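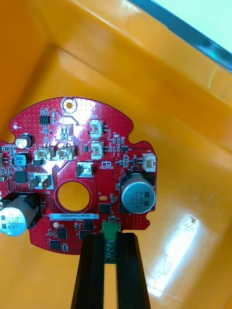 Chapter 7
Sorting and Staging Parts for Small Electromechanical Assemblies

7.1 Scope of the Chapter

Assembly work on small drives begins before the first connector is mated. Parts reach the bench from stock in mixed lots, and the order in which they are laid out determines how much handling each one receives. This chapter covers the step between the stockroom and the bench, known as staging. It deals with three classes of part: bare circuit boards, small motors with attached leads, and wire harnesses. Soldering and mechanical fastening are treated in Chapters 8 and 9.

The running case is the Dakholm drive unit, a training assembly with 96 line items in its parts list. Students who have completed the Nerance exercises in Chapter 6 will recognize the numbering system.

7.2 Layout of the Staging Table

A staging table is divided by part class. One bin holds one class, and no bin is filled above its rim. Open bins with rounded inside corners are preferred, as small parts do not lodge in them. Paper is kept in a flat tray of its own and does not share a bin with parts. In the arrangement used here, the tray stands in the center, between two pairs of bins, and can be reached from either side.

Bin color carries no meaning in this system. Position does. Shops that code by color must keep a written key at the table.

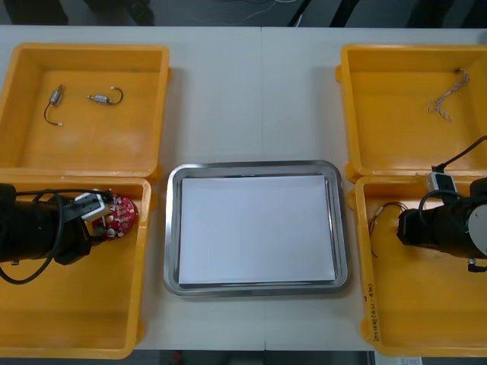 7.3 Circuit Boards

A board is held by its edge or by a rigid part at its edge, such as a terminal block. Tall electrolytic capacitors are not handles. Side load on the can is passed to the leads and the pads below, and the damage may not show until the unit is under power.

Read the serial label before the board leaves its bin. Capacitor ratings are checked at the same time against the parts list. A can marked 330 and 63V, for instance, is read as 330 microfarads at a working voltage of 63 volts. Boards with a round or notched outline have no obvious top edge, so a fixed feature - a mounting hole or a connector - is chosen as the reference for orientation.

7.4 Wire Harnesses

Harnesses are the slowest class to stage. A twisted pair holds its shape from storage and tends to form loops, and where a harness divides into branches the loops cross. Lay the harness on a clear surface and find the point where the conductors are bound into a single trunk. Work outward from that point toward the connectors.
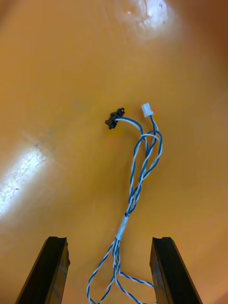

Do not pull on a connector housing to free a loop. Lift the crossing strand and pass the branch under it. When the branches are free, compare each housing with the drawing. Connectors on one harness may differ in color, latch and number of positions, and the drawing governs in all cases.

Harnesses in the Mertens series are listed by trunk length in millimeters. The two used in this chapter are 396 and 1,090. The longer one is coiled loosely before it goes into a bin, with a coil diameter of no less than 50 mm.

7.5 Small Motors

Motors with short leads are staged in a single layer. Leads are kept clear of the shaft, and the connector at the end of each lead is left visible so that it can be inspected in place. The inspection procedure is given in Section 7.6, together with the Vurnska record sheet.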